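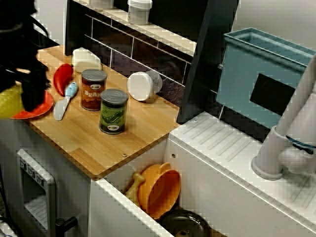

Vumley toy library wins back its Sunday hours

The Vumley Toy Library will open on Sunday mornings again from December, ending a dispute with the shire that ran for most of the year and produced, by one councillor's reckoning, more correspondence than the bypass.

The library lost its Sunday session in autumn, when Vumley Shire reviewed the use of the Stustden Street hall and found that two groups had been sharing it on the same morning under a single booking. The other group was the Mazandarani Social Club, which meets for tea and backgammon and had never objected to the arrangement. Under the shire's hire policy, though, one booking means one hirer, and the toy library's name was second on the form.

"We were told we could apply for a slot of our own," said Glenys Mathias, who runs the library's front desk. "The slot they had was Tuesday at half past six in the morning. I did ask if they'd met any parents."

Members were left with the Wednesday afternoon session, which suits shift workers, grandparents and anybody whose boss has a relaxed view of Wednesdays. Borrowing fell away over winter. Puzzles went overdue and stayed that way. A ride-on tractor came back after 20 weeks, with a note saying the family had grown fond of it but needed the hallway.

The backgammon players took it hardest. Houshang Naseri, the club's president, wrote to the shire in June asking for the families to be let back in, on the grounds that the hall had become too quiet to concentrate in. He received a reply thanking him for his noise complaint. He wrote again to explain that it was the reverse of a noise complaint, and was sent a form for measuring decibels.

"I filled it in," Mr Naseri said. "I wrote 'not enough'."

The matter reached the October council meeting as item 26, after a long discussion of bin lids. Cr Illia Polishchuk moved that the hall be opened to joint bookings, with the hire fee split between the groups. The motion passed with little debate, it being nearly eleven at night and the heating having gone off at nine.

Under the new arrangement, the library will have the main room from 9 until noon and the social club will keep the side room and the kitchen -- the real one, with the urn. Each group will pay half of the old fee. Both must sign the same form, which has been redesigned to include a second line.

Mahnaz Kermani, who looks after bookings for the shire, said the change would be reviewed after 3 months and that other shared halls could apply on the same terms. Asked why the second line had not been added earlier, she said the form had been locked and the person with the password was on long service leave.

Families who joined before the winter will have their memberships extended to cover the lost sessions. Overdue fines have been waived until the end of the month, though Ms Mathias would like it known that she still has the list. New members need proof of address and should bring their own bags, as the library is down to its last 2 and one of those has a hole in it.

The Sunday sessions start at 9. Tea is available from the side room for a gold coin, and backgammon lessons are free to anyone tall enough to see the board.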